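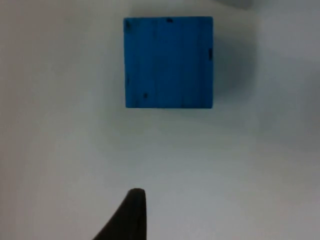
4. Setting up the arm for the block and drawer tasks

This section is for club teams preparing the Kamau arm for the Rukmont Challenge in April. It assumes the base is bolted down (Section 2) and the control software opens without errors (Section 3). Two students should do the set-up together, one at the keyboard and one at the power switch.

You will need:
The arm, with gripper fingers fitted
A painted wooden block from the Fankhauser kit
The small hex key from the Erkton tool roll
A soft dry cloth
Your team logbook

4.1 Preparing the surface

1. Wipe the work surface with the dry cloth. Do not use spray cleaner near the wrist camera.
2. Clear everything out of the reach of the arm except one block.
3. Turn on the same lights you will use for practice runs. A shadow beside the block is fine. If the shadow reads as part of the block in the detection window, move the lamp and check again.
4. Set the block flat, with one face square to the gripper.

Note: Chipped or scuffed blocks can be used for practice. Replace a block if a corner has broken away or if it rocks when pressed.

4.2 Checking the wrist view

1. Power on the arm and wait for the status light to turn solid green.
2. Open the wrist camera window.
3. Jog the arm until the whole top face of the block is in view. A fingertip may show at the edge of the window. Leave the camera where it is.
4. Select Block Color and click once near the center of the block. Avoid dark marks and the outer edges.
5. Press Save. Write the color name and your team number in the logbook.

The picture will be a little soft at close range. The detection program only needs the outline and the color, so do not turn the lens to sharpen it. Turning the lens cancels the calibration, and you will have to repeat Section 3.

4.3 First pick

1. Set the speed to 5 percent.
2. Run the file pick_test. The program waits 3000 milliseconds before the first move.
3. Keep one hand near the power switch for the whole run.
4. Repeat until you have 14 clean picks in a row. A pick counts if the block leaves the surface and is set down without tipping.

CAUTION: Keep fingers, sleeves and hair away from the gripper while the status light is on. The fingers close without a warning sound.

4.4 Moving to the drawer cabinet

Do this part only after the pick test is signed off. The drawer task brings the arm much closer to a fixed object, and the cable has less room.

1. Lower the speed to 5 percent again if you have changed it.
2. Place the cabinet against the back of the work area with the drawers facing the arm. Close all drawers.
3. Check that the handle on the drawer you plan to open is tight.
4. Jog the wrist toward the handle in small steps. Stop when the gripper is close to the drawer front.
5. Look at the cable. It should hang in a loose loop with no sharp bends, and it should not be caught on the handle, the fingers or the bottom of the cabinet.
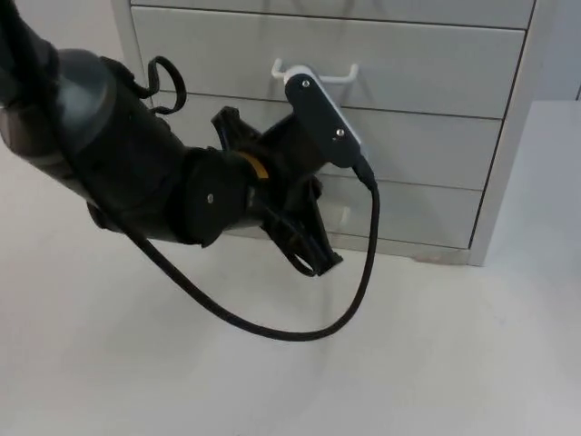 6. Turn the wrist slowly through the angle you will use for the pull, watching the cable the whole time. If it tightens, stop, back the arm out and reroute it before trying again.
7. Check the screws on the mounting plate with the hex key. They should be snug. Do not force them.
8. Save the position as DRAWER_START.

CAUTION: Never pull a drawer open by hand while the arm is powered. Switch off first, then move the drawer.

4.5 If something goes wrong

Block not found: Repeat 4.2 from step 3. Check whether the room lights have changed.

Gripper closes beside the block: The block is not square to the fingers, or the surface has shifted. Realign and rerun the test.

Error 3142: The wrist has reached its turning limit. Switch off, wait for the light to go out, then switch on and jog the wrist back toward center.

Gripper slips off the handle: Move the start position slightly closer to the drawer and save it again. Do not raise the grip force above the club setting.

4.6 Before you leave

Return the arm to its rest position, switch it off, and put the blocks back in the kit box. Record any error numbers in the logbook, along with the file that was running. Teams continue with Section 5, Recording a Full Run, at the next meeting.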